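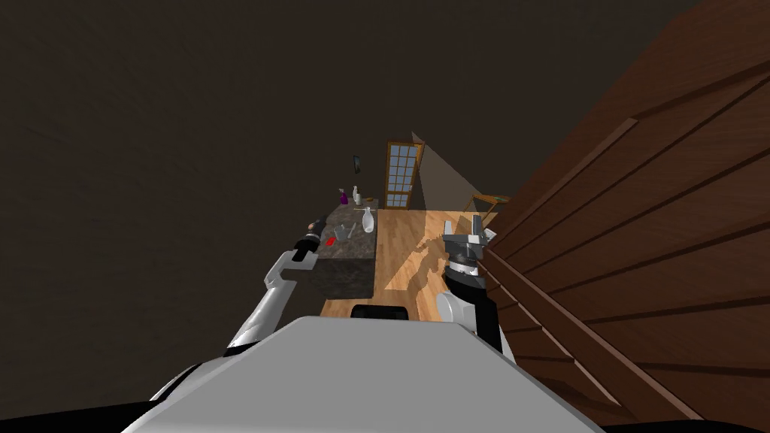

Does an endorsement from a sitting council member count for anything in a party primary?

I keep getting mailers telling me that half the Cistwood council is "standing with" one of the two candidates for county party chair. The newsletter (Bite) printed the whole list as if that settled it. I've voted in these things long enough to doubt it. Last time the candidate with the long list lost, and the same people turned up at his opponent's victory party.

So what does a name on a list mean? Do they have to do anything? Give money? I'd like to know before the delegate meeting in September, and I'd like something better than "it shows momentum."

Posted by carkico_voter
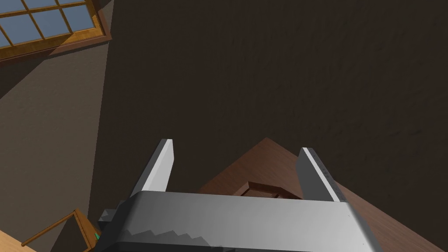 Reginald Achterberg

Very little, by itself. I was a precinct delegate for 20 years and signed plenty of these. Somebody calls, you say "sure, put me down," and that's the end of it. No rule in our county makes you vote that way, and the chair's race is a secret ballot.

If you want to know who is really backed, check two things. First, the campaign finance reports, if your state requires them for party offices (many don't). Second, who is bringing delegates to the meeting. A council member who can fill a couple of rows is worth more than a page of signatures.

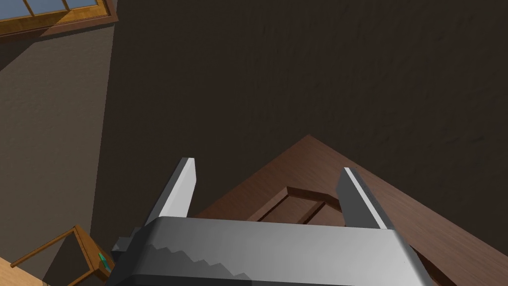
I'd also ask when each name was added. People who sign early are taking a small risk. People who sign in the last week have usually counted heads and picked the winner, so their support tells you nothing about the candidate. Call the county office and ask for the delegate list too. Ours had some 100 names on it and they'd read it to you over the phone if you were patient.

vuven_resident

Disagree, it matters. Voters follow people they trust. My council member endorsed and I voted that way and so did my whole street. Not sure why everyone has to be so negative about it.

carkico_voter

Your whole street are delegates? Thanks, Reginald. I called two of the names on the mailer. One hadn't decided yet and the other wanted to know which list I meant.

Contact us | Terms | Copyright Vuven Community Help | Back to top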